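Search this site Go
Leveling the Long Board: Sabina Kratochvíl on Shuffleboard Table Setup
Interview by Wing-yan Fang
Last updated: 11/03/2021
14 shares

Sabina Kratochvíl has installed and serviced table shuffleboard for 23 years, most of them out of a shop in Hitdale. Her service list currently stands at 87 tables in bars, clubs, and private homes. The interview took place at the shop, where a 20-foot Kuhlmann was on its cradle with the end rail removed. The subject was setup: level, crown, adjusters, wax, and the complaints that bring a technician out.

She began with the cabinet. A shuffleboard table is two assemblies, and in her experience owners treat them as one. The cabinet is the outer box with its legs and gutters. The playfield is a thick slab of laminated hardwood that rests inside it on cross supports.

"You level the cabinet first, at the legs, and you do it empty if you can," she said. "Then the playfield goes in and you check it again under load. The floor will have moved a little by then. A wood floor always does. On concrete I check it anyway."

She uses a machinist's level across the width and a longer carpenter's level along the length, and she turns each one end for end before she trusts a reading. If the bubble does not settle in the same place both ways, the level is off and the job stops there. Phone levels she does not allow on the board at all. They are good enough for hanging a shelf, she said, and the case can scratch the finish.

Crown, cup, and climate

The surface of a shuffleboard table is not meant to be perfectly flat from side to side. Most technicians, Kratochvíl included, set a very slight dip along the center line, so that a weight sent down the middle tends to stay there. The opposite condition, a raised center, is called crown. It carries weights off both sides and is the most common fault she is called for.

"People say the table is crooked," she said. "They have leveled it three times at the legs and it still throws weights into the gutter. So I ask which gutter. If the answer is both, it has nothing to do with the legs."

Her test for crown uses a straightedge laid across the board and a set of feeler gauges. She takes a reading at the foul line, at the center, and at the far scoring area, then repeats it at the points between. If the straightedge rocks, the board is crowned at that station. If it sits firm at the edges and a thin gauge slides under the middle, the board is cupped, and the thickness of the gauge gives the amount. She writes the readings in pencil on masking tape stuck to the cabinet, never on the playfield.

The cause is moisture. The bottom of the slab is usually less well sealed than the top, so it takes up and gives off water faster. When the air is damp the bottom face swells and the board cups. When the heat comes on and the air dries out, the bottom face shrinks and the center rises.

"A table I set in summer will be wrong in winter unless the room is controlled," she said. "I tell owners to book me twice a year. April is my busiest month. Everybody turns the heat off the same week and everybody calls."

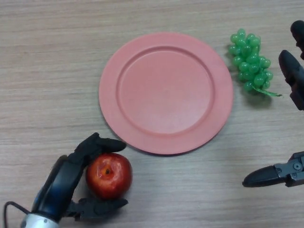

A plate and artificial grapes on a light wooden tabletop.

Asked for a target, she said she cares less about the number on the humidity gauge than about how much it moves. A room that stays at one reading all year will hold an adjustment, even if the reading is on the dry side. A room that swings widely between seasons will not. She leaves a cheap gauge under every board she installs and asks the owner to note the reading now and then. Few do.

Using the adjusters

Climatic adjusters are the threaded steel assemblies bolted across the underside of the playfield. Each one spans the width of the slab and can pull the edges down or push them up, depending on the design. The Kuhlmann in the shop had eight. Older boards have fewer and some short tables have none.

Kratochvíl works them in quarter turns and starts with the one closest to the worst reading. After each pass she moves to the neighbors and gives them half as much, so the correction is spread along the board and does not produce a local dip. Then she leaves it.

"The wood does not answer right away," she said. "You turn the nut, you put the straightedge on, and you see almost nothing. So the owner gives it another full turn, and another. Two days later it has all arrived at once and he has a trough. I have seen the bolts pulled clean out of the slab that way."

Her rule is one pass per visit for a mild crown and a return visit after a week for anything worse. She will not correct a bad crown in one session, even when a tournament is close. Tsung-han Lam, who schedules the bar league in Hitdale, has asked more than once. He was in the shop for part of the interview to collect a set of weights and confirmed this.

"She said no in writing," Lam said. "We moved the match to the other bar."

For the nuts she uses an Akow offset wrench, bought for the short handle. A long handle gives too much leverage in a place where the hand cannot feel what it is doing. She marks each nut and its bracket with a paint pen before she starts, so the total movement can be read later. If an adjuster turns freely with no resistance, she stops and looks for a stripped insert. Tightening the ones beside it to make up the difference only moves the problem along.

On boards without adjusters she can do less. Shims between the playfield and the cross supports will take out a lengthwise sag or a twist. They will do very little for crown. On those tables she recommends a humidifier in the heating season and leaves it there.

Wax and surface care

The sand-like material on the board is sold as wax or powder, and it comes in numbered speeds that do not match from one brand to the next. It works as a layer of small loose bearings under the weight. Kratochvíl stocks Plillero in two grades and suggests the slower one for short tables, where a fast grade makes soft shots almost impossible to control.

"Most home tables have too much on them," she said. "You should be able to see the wood clearly. If the weight is plowing a ridge in front of it, sweep the board and start over."

Her cleaning order is fixed. Old wax is swept into the gutter with a soft brush or a dry cloth pulled in one direction, foul line to foul line. The gutters are then vacuumed, with the nozzle kept off the playfield. A light coat of silicone goes on with a cloth, never sprayed directly from the can over the table, and is left to haze before it is wiped. New wax is shaken on from above shoulder height for an even fall. The board is then played for a few rounds before anyone judges the speed.

She does not use water on a playfield, and she does not use household furniture polish. Polish leaves a film that grabs the wax and turns it to paste. She has stripped boards for this reason and described the work as slow and not cheap. Drinks do less harm than owners expect, provided they are blotted at once. The finish is thick. The trouble starts at the edges, where the coating is thinnest and liquid can run over the side and under the slab.

On swept wax she was brief. It should be thrown out. Used wax holds grit and dust, and grit scratches.
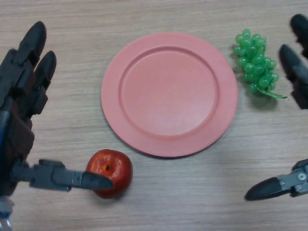
Weights

The weights get less attention than the board, in her view, and they cause a fair share of false complaints. A set has four of each color. The metal base is ground slightly hollow so that it rides on a narrow ring, and if that ring is nicked the weight will curve or chatter on a board that is in perfect order.

She checks a doubtful weight by running a fingertip around the base and then by sending it down the board beside one that is known to be good. If one drifts and the other does not, the table is left alone. Small burrs can be taken off with fine abrasive paper held flat on glass. Deep nicks mean a new weight, and she prefers to replace the whole set so they wear together.

"Wipe the bottoms before you play," she said. "Take a dry cloth and do all eight. Nobody believes me until I show them the cloth."

Caps are a separate matter. Plastic caps unscrew and can be changed without affecting play, as long as all of them come from the same supplier. Mixed caps give mixed total weight, and league players will notice.

Choosing a spot for the table

The last questions were about installation. Kratochvíl asks for a sketch of the room before she quotes a job, with vents, outside walls, and windows marked on it. A table set over a floor vent will crown at that point every winter. A table under a sunny window will change color on one side. Neither can be fixed with a wrench.

She wants two feet clear at each end as the least she will accept — more where players will stand behind the shooter — and enough room along one side to get under the board with a light. That last item is the one most often forgotten. She has serviced a table in Hitdale that was built in against a wall on one side and a bar on the other, and reached the adjusters by lifting the slab with four people.

"They asked if it could be done without moving anything," she said. "I said it could be done in the other room."

The Kuhlmann on the cradle was due to go back to its owner after a second set of readings. Its center stations were still slightly high. She had given those adjusters a quarter turn that morning and did not intend to touch them again until the following week.

3 comments
14 shares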